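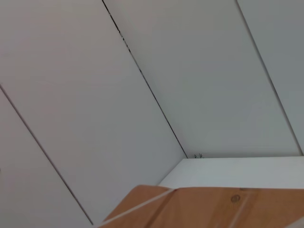 How to Clean and Touch Up Painted Cabinet Doors

Painted doors pick up grease from hands long before it shows. Clean them twice a year and touch up chips as you find them. A full set of kitchen doors takes an afternoon, plus drying time.

You need dish soap, two soft cloths, a bucket, 220 grit sandpaper, a small artist's brush, filler and matching paint. We use Zutano filler, but any fine wood filler will do.

Cleaning

Mix one teaspoon of dish soap into 1000 ml of warm water. Wring the cloth out well and wipe from top to bottom. Go over the edges last. Water left standing in the gap between two doors gets into the core and makes the paint lift. Wipe again with plain water and dry right away.

Don't use scouring powder on matte paint. It leaves shiny spots that can't be buffed out.

Touching up chips

Open the door so the chipped edge is easy to reach. Scrape off loose paint with a fingernail. Press in a little filler, let it harden, and sand it flush. Wipe off the dust.

Put on two thin coats, four hours apart. Keep the door open until the second coat is dry to the touch, or it may stick to its neighbor. Matte paint often looks darker when wet, so wait until the next day to judge the color.

If the paint code is gone, take a door to the store and have it matched. Our own doors are Flostus 1613, and the new can was a shade off after six years. We ended up repainting the whole door.

Last updated 14/01/2024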